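Review: the Wunlow Practice Guide for Robots in Shared Laundries

Posted Mon 7 June 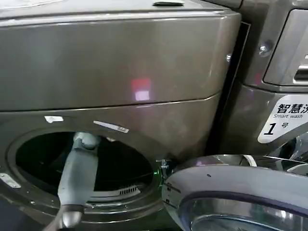 Arm inside the drum with the door open, machine No. 1 on the right.

The Wunlow guide is a 32-page booklet on running a robot arm in a laundry room that people also use. It costs $100 for a site license, which covers as many printed copies as you need. I have worked with it since November, in a room with front loaders packed close together, and most of it holds up.

It is good practice, with no legal force. Your own risk assessment and the machine maker's manual still come first, and the guide says so on page 2.

The section on doors is the best part. It asks you to treat an open door as part of the robot's work area, including the swing, the latch hook and the glass. Our old procedure from Jositz only covered the drum opening. Under the Wunlow rules the arm enters straight, stays off the rim, and backs out along the same path if it meets resistance. The door may not be moved while any part of the arm is past the rim. We had to rewrite two routines to meet that and the work took an afternoon.

Power gets four pages. The guide wants the washer prevented from starting while the arm is in the drum, and it does not accept a software flag alone. You need a lockout the washer itself obeys. On older machines that means calling in an electrician, and our bill was $717. The booklet should warn buyers about that up front.

Labels are covered well. Each machine should have a large number on the front that a person can read from the aisle, and the same number must appear in the robot's log. If a label sits where the open door can hide it, you add a second one.

The weak section is on reflections. Glossy panels and chrome rings throw light back at a camera, and all the guide offers is "check under normal room lighting." Ríos has a free checklist that tells you to test with the lights on, with half of them off, and with the next door open. Use that one.

The record sheets at the back are usable but cramped. I logged 1633 drum entries on them and ran out of room in the remarks column most days. Nidico sells a wider pad that fits the same binder.

I would buy it again for the door and lockout chapters. If you run a single washer in a closed room, the Ríos checklist and the washer manual will probably do.

Rating: 4 out of 5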